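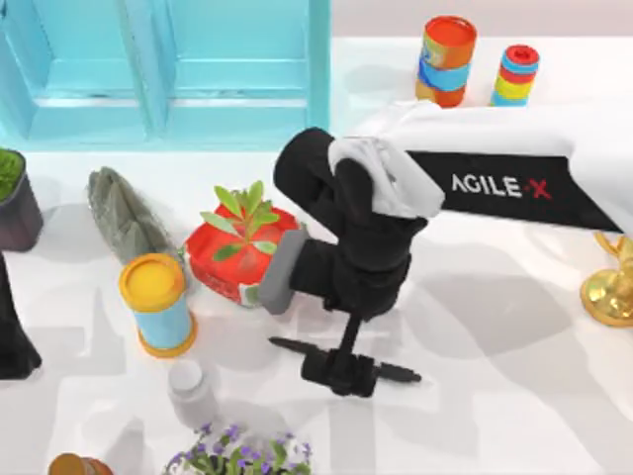 The folk dance weekend in Kerley is back in February, and I've signed up again. Last year was my first time and I only went for the Friday night. This year I bought the full pass, which covers both evenings and the workshops at the old Alvarado ballroom.

The ballroom holds 400 people. Last year they sold 313 passes, so there was room to move, at least until the polkas started. The floor is good. The coat check is slow, and I'd suggest leaving your coat in the car if you can stand the walk.

Mikkel Hauksdóttir is teaching the beginner workshop again. She goes through the steps without music first, then with a fiddle at half speed, and by the end of the hour most people can get around the room. Her advanced class was full last year and I expect it will be again. I'm still in the beginner one – my turns go wrong as soon as the tempo picks up.

The band I want to hear is Irkton. They have two fiddles, an accordion and an upright bass, and they play long sets. Olumide Ogbonna is on accordion with them now. I heard him at a house concert in the fall and he played a set of waltzes I haven't been able to find recorded anywhere. If anyone knows the names of the tunes, leave a comment.

A few practical things. Soft-soled shoes only, and they do check at the door. Supper is soup and bread downstairs from 6 p.m. The motel across the road has already sold out, so I'm staying with my cousin and driving in – more than 100 miles round trip, but the roads are usually clear.

I'll post the workshop schedule when it comes out. Last year it changed twice in the final week, so I wouldn't plan around the first version.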